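Colour from the Kitchen Bin: Dyeing Wool with Onion Skins

By Akinyi Kioko
08/08/2020
14 shares | 3 comments 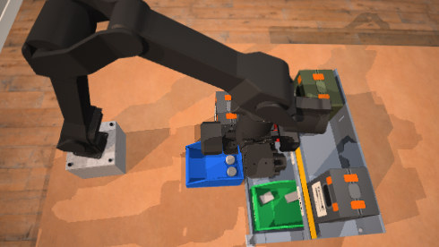

Onion skins are one of the oldest dyes going, and I had no idea until my grandmother in Sameva showed me a shawl she had coloured with them before my mother was born. It still glows! I wanted to find out how much the colour changes when you change the pot, the water and the soaking time, so this became my end of year project at Claltine College. I needed a target shade to aim for, and I settled on a warm orange-brown, very like the big tabletop in the picture, where it shows up so well beside the grey of the speckled block. Brown onions are supposed to give exactly that sort of colour on wool, but the books I borrowed all disagreed about how to get there.

What I used

I started collecting skins in March. The vegetable stall near the bus stop let me sweep out the bottoms of their crates, and our kitchen at home supplied the rest (we eat a lot of onions). I kept brown and red skins in separate paper bags, as plastic made the first lot go mouldy and I had to throw it away.

The wool was plain undyed Pulta yarn, wound into nine small skeins of the same weight. Each one got a paper tag in pencil, and I tied the tags on with cotton so they would survive the bath. I also had alum, a little vinegar, an old steel pan and a rusty iron pan that Mr Mwakyusa found at the back of the science store.

Method

The skeins were washed gently and left overnight in warm water. A third of them were then simmered with alum, another third were left plain, and the last ones went straight into the iron pan. Alum is a mordant, meaning it helps the dye hold on to the fibre. Iron does the same job but pulls everything darker.

For the dye itself I covered the skins with water, brought it up slowly and let it tick over for an hour. Then I strained it through an old pillowcase. The liquid looked like very strong tea and smelled of soup. The wool went in, and I kept the heat low and tried hard to leave it alone, which was the most difficult part of the whole project for me. Stirring wool too much turns it to felt, and I have one sad skein to prove it.

Results

The alum skeins were the stars. Brown skins gave a rich gold after a short soak and a deep orange-brown after a long one, so I hit my target on the second try and may have shouted. Without alum the colour was softer, more like straw, and a fair bit of it came out in the rinse. The iron pan gave a dark olive that I didn't expect to like and now love. It would make a beautiful hat.

Red skins were the big surprise. I was hoping for pink, but with alum they went a mossy green! A splash of vinegar in the pot shifted it a little towards brown.

I then pinned one strand from each skein to the south-facing window for roughly three weeks and kept a matching strand in a drawer. The plain ones faded a lot. The alum ones lost a bit of their shine, and the iron ones hardly moved.

Things I would change

I didn't weigh the skins properly for the first pots, so those can't be compared fairly with the later ones. Our tap water is also quite hard, and I'd love to run everything again with rainwater. Next on my list are avocado stones and walnut husks, and my grandmother has already started saving tea leaves.

3 comments

knitwit_jo: Green from red onions! I'm off to raid the compost.

Peter L: Did the smell stay in the wool? My wife tried this years ago and the jumper was banned from the car.

Akinyi Kioko: It did for a few days, Peter, but a good airing on the line sorted it out.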